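Workshop tips from the robotics club, February 2025

I've been meaning to write these down ever since the January holiday program, when the same half-dozen questions came up at every session and I answered every one of them with a screwdriver in my mouth. Most of this will suit anybody who has a corner of a garage, a spare room or a school storeroom given over to a hobby with too many wires in it. You don't need to be building robots, although we are, and the tips lean that way. Take what's useful and leave the rest on the bench.

## Labels, and where to put them

Label both ends of a cable. I know everyone says so, and I know most people label one end, feel pleased with themselves and go and have a cup of tea. The end you labelled is always the end you can already see. A strip of masking tape folded back on itself into a little flag will hold up for a season, and it peels off without leaving your fingers sticky. Write on the flag before you fold it on, as it's nearly impossible to write neatly afterwards (I have tried, and my sevens looked like ones, and we spent a good part of an evening plugging the wrong motor in).

For boxes, put the label on the short side and not the lid. Boxes get stacked. We use old ice cream tubs for fasteners, and a bit of painter's tape with the size written in fat marker. If you have a lot of tubs, glue one of the actual screws to the front with a dab of hot glue. The younger members go straight to it without reading anything, and so do I when I've left my glasses at home.

## Keeping cables out of trouble

Wind cables over-under, if somebody will show you how, and in big loose loops if not. Never wind them tight around your elbow, however satisfying it is. The club's first Trito arm, our entry for the Vurkness Cup two years running, lost its gripper signal over and over before we found a wire broken inside perfectly good-looking insulation, right where it had been bent hard around a bracket. We replaced the lot and left more slack, and I've been fussy about it ever since.

A few habits that have worked for us:

- Hook-and-loop ties instead of zip ties for anything you may undo. Buy it on a roll and cut it yourself.
- If you must use zip ties, snip the tail flush with proper flush cutters. A tail cut with scissors will open up the back of your hand.
- Leave a loop of spare cable at every joint that moves, then move the joint through its whole travel by hand before you switch anything on.
- Keep power leads and signal leads on different sides of the bench if you've got the room.

Old cardboard tubes from paper towel make lovely cable keepers, by the way. One lead per tube, stood on end in a shoebox. It looks a bit like a beehive and it costs nothing.

## The tub of odd screws

Everyone has one. Ours came with the cupboard. My advice is to sort it once, on a rainy afternoon with company, and then have a rule that anything left in it at the end of term goes to the metal recycling. Olaia Escobar, who runs the junior group, made a game of it with muffin trays and a timer, and the kids got through 258 screws, nuts and washers before the sausages were ready. She only knows the number because they insisted on counting them for the scoreboard. I've been finding the odd one on the floor ever since, of course, mostly with my socks.

A magnet inside a sandwich bag is the quickest way to pick up spilled steel screws. Turn the bag inside out over them, pull the magnet away and they're already bagged.

## Batteries and chargers

Charge on something that won't burn -- a ceramic floor tile is good, and most tile shops will let you have an odd one for a dollar or two. Keep the charger where you'll be working and not in the next room. Write the month on each pack when it arrives, and retire any pack that has puffed up, no matter how well it still seems to run. Tape over the terminals before you take it to the drop-off point.

We keep two tubs, one marked READY and one marked FLAT, and a pack is always in one or the other. It took most of last year to get this to stick. Our 2000 milliamp-hour packs are the favourites as they fit the Soylu chassis without any shaving of foam, so they tend to vanish from the READY tub first. If you're bringing your own, put your name on it in paint pen.

## Setting up a practice surface

The manipulation team (that's the grand name for the four or five of us who do levers, knobs and latches for the Kellonska Challenge) learned early on that you want a plain surface to practise over. A patterned tablecloth makes it hard to see the edges of small parts, and clear parts all but disappear on it. A big white board laid flat on the table does the job nicely, and you can wipe it down with a damp cloth and a drop of dish soap. 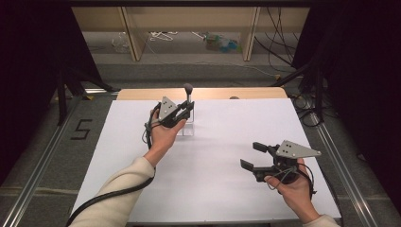 Practising with hand-held grippers is harder on the wrists than people expect, so set your things out to suit your arms before you worry about anything else. Sit or stand with your elbows close in, and have a go at the reach with nothing in your hands. When one gripper is closed on the little lever, with its rounded grey knob and clear acrylic base, let the other one wait low and open on the near side, well out of its road. Beginners like to bring both in together and end up knocking one against the other. Let the cable run back along your forearm, too, with a nice easy loop at the wrist, and if you feel the cold as I do, a snug knitted sleeve is much better than a floppy cuff that can get in the jaws. Have a rest after every few goes and shake your hands out.

For light bases that want to skate about, a small square of damp chamois underneath is enough for practice. Rubber shelf liner works as well, and it's cheaper by the roll from the kitchen aisle than from any hobby shop. Double-sided tape holds best of all, but warm it with a hair dryer before you lift it or you'll be picking off crumbs of foam until bedtime.

## Cleaning finger pads

Rubber pads lose their grip when they pick up dust and hand cream. Wipe them with a lint-free cloth barely dampened with warm soapy water, then again with plain water, and let them air dry. Old cotton T-shirts are perfect for this once they've been through the wash a few dozen times. Don't reach for anything with oil or silicone in it.

## Packing up

Start packing up earlier than you'd like. We stop with a good quarter of an hour to go, and whoever finishes first puts the kettle on. Coil the leads first, then do the tools, then wipe the boards, and sweep last. Bits of stripped insulation travel a remarkable distance on carpet, and a rubber squeegee pulled toward you in short strokes will bring up what the vacuum leaves behind.

Club tool loans are for 48 hours, and please write them in the book by the door. The good flush cutters have been out since before Christmas, and I'd dearly like them back, no questions asked.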